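Print this page | E-mail this page

# Preteo sink tasks – data card

18 November 2019
Jasmina Đorđević, Etgate

Preteo holds simulated kitchen episodes for testing grasp policies trained with the Warholm sampler. The split documented on this page covers plate retrieval from a sink basin with a single arm.

- Episodes: 1000
- Held out: 50
- Camera views per episode: 2

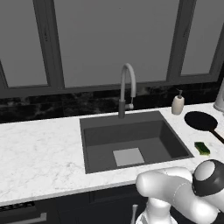 Start poses are drawn per episode – counter and sink geometry stay fixed. Each record stores joint positions, RGB and a success flag. The flag is set when the plate clears the rim and stays up for 12 steps.

Known issue: contact forces at the basin wall are noisy. Do not train on them.

Contact: Jasmina Đorđević | © Etgate | Back to top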